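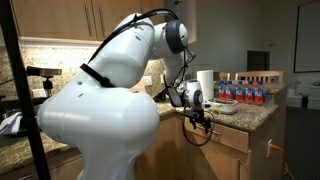
The gripper comparison is on schedule, and both candidate units have now been run in the Clorncombe kitchen. The Vosent unit is a parallel two-finger gripper with a fixed stroke. The Matlala unit has softer fingertips and a wider opening, and it weighs more. Most of our lost time this period went to cabling. With the gripper brought down to the front edge of the counter, the cable hangs in a loop in front of the drawer fronts and partly crosses a drawer pull. Ratih Wibisono is testing a shorter lead and a second tie point on the arm.

Trials to date

We logged 469 trials between the two units. The tasks were opening a drawer, lifting a utensil from a tray, moving a small bottle and picking up a shallow tray by its rim. The Matlala unit did better on bottles. The Vosent unit did better on drawer handles, where its narrow fingers fit behind the bar without touching the front panel. Thin utensils are still the weak point for both – most failed picks came from approach height and had little to do with grip force.

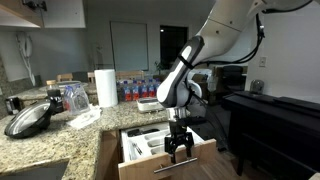 Gripper positioned over the open drawer, with the cutlery tray inside.

Controller

The Cidano controller ran all trials on one software version. We had 4 unplanned stops, all traced to the same force limit setting, which Odette Besnard has since corrected. Those trials will be repeated.

Budget

Spending on fingertips, mounts and cable parts came to $3,445. No change to the total is requested.

Next period

Repeat the stopped trials, finish the utensil set with the new approach height, and fit the shorter lead on both units. We expect to send a recommendation in April – earlier if the replacement fingertips arrive on time.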